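Yuzuki Kikuchi: "I wanted people to stay at the table"

When I meet Yuzuki Kikuchi, it is the morning after the Dundivham benefit dinner and she is drinking her third cup of tea. The singer hosted the evening for the second year, and her voice is almost gone. "I talked too much, I did not even sing so much," she says, and laughs.

The dinner brought 316 guests to the old ferry hall in Plenley. The money goes to music lessons for children who stay in hospital for a long time. Kikuchi does not want to speak about the total before everything is paid. "Last year I said a number on stage and it was wrong," she says. "My manager still reminds me."

The cooking was in the hands of Aurelio Echevarría, the chef of Cusine, whom she knows from her first tour. He served 20 small dishes, all of them to share. "At a gala you usually get one plate and you look at your phone," Kikuchi says. "I wanted people to stay at the table and ask their neighbor to pass something."

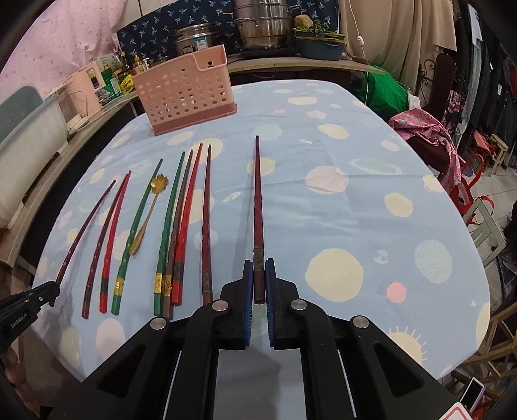

A dark maroon chopstick on a light blue tablecloth.

Several known faces came. The actor Cayetano Salcedo read two letters from parents, and after the second one he had to stop for a moment. Faith Laizer, who won the jury prize at Santoso last July, flew in only for the night and left before dessert. "She danced in her coat," says Kikuchi. "The car was waiting outside with the engine on, and she was still dancing."

I ask her about the duet with Ezequiel Palacios, because there were rumors that they do not talk to each other anymore. She takes some time before she answers. "We did not talk for a long time, this is true. Then he called me and asked which key I sing it in now. I said, lower. He said, me too." They rehearsed it only once, in the corridor behind the kitchen.

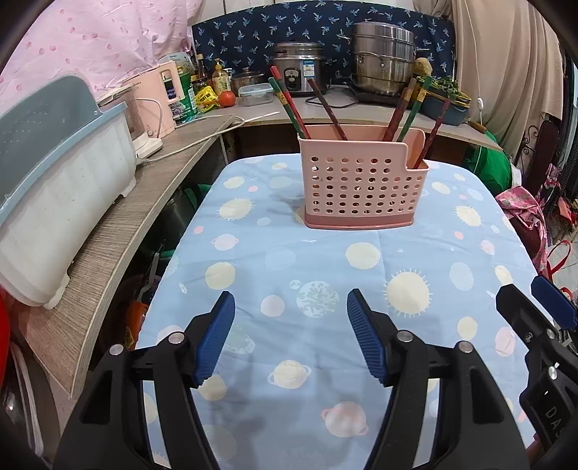
Painted sticks in a pink basket, on a space-themed tablecloth.

The auction was shorter than last year, and this was her wish. A signed guitar went quickly, but a cooking lesson with Echevarría made the room loud – two tables wanted it, and finally he offered to give it twice. "He looked at me like I should save him," she says. "I did not save him."

Will there be a third dinner? Kikuchi would like a bigger kitchen and a smaller stage. First she has to finish her new album, which she is recording at home, mostly at night. "My neighbors know all the songs already," she says. "One of them told me the fourth is too long, and I cut it."

She looks at the clock and asks for her coat. In the afternoon she will visit the children's ward, without cameras, and she still has to buy strings for a ukulele.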